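Trusbridge Season Two — The Collector's Box

Format: 2 discs plus booklet
Running time: 18 episodes, uncut
Edition: limited to 1,218 numbered copies
Ships: October

It has been a long wait for more Trusbridge, and we would like to thank everyone who wrote in to ask where it was, including the gentleman who wrote in every morning. The second season of the foggiest drama on television is finally coming to disc, with every episode in broadcast order and the sound mix fixed so that you can hear what the Duke is muttering. You may find you preferred not knowing.

For newcomers: Trusbridge is set in the harbor town of Clillport, where everyone has a secret, a title, or a very large coat. Season one ended with the lighthouse on fire and three people claiming to be the same dead brother. Season two picks up the next morning and takes its time about it. By episode six there is a wedding. By episode seven there is much less of a wedding.

Refilwe Rampersad returns as Captain Bagheri, a part she plays mostly with her eyebrows, and she has recorded a full commentary for the finale. She spends the first ten minutes of it on the boots. The boots were a size too small, they were the only pair, and she has not forgiven anybody. Fans of the sword fight on the stairs should know that she talks straight through it — but the story about the goat is worth it.

What's in the box

Both discs, in a case that closes properly this time
A 200-page booklet with scripts, costume sketches and a family tree that needs its own fold-out
Deleted scenes, most of them set in corridors
The Christmas special, which the writers would like you to think of as a dream

Subtitles are in English, French and Spanish. The discs are region free and will play in anything that still has a slot.

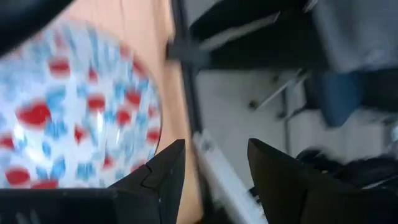
Red spots and pale blue on white, against tan.

Orders are limited to one box per household. If you live with another fan, this is between the two of you. Season one is sold separately through the Lunine store, as is the soundtrack, which is mainly cello.

Copies are numbered at random, and we can't take requests for a particular number. Returns are accepted on unopened boxes only. Disliking the ending does not count as a fault, though we do read the letters.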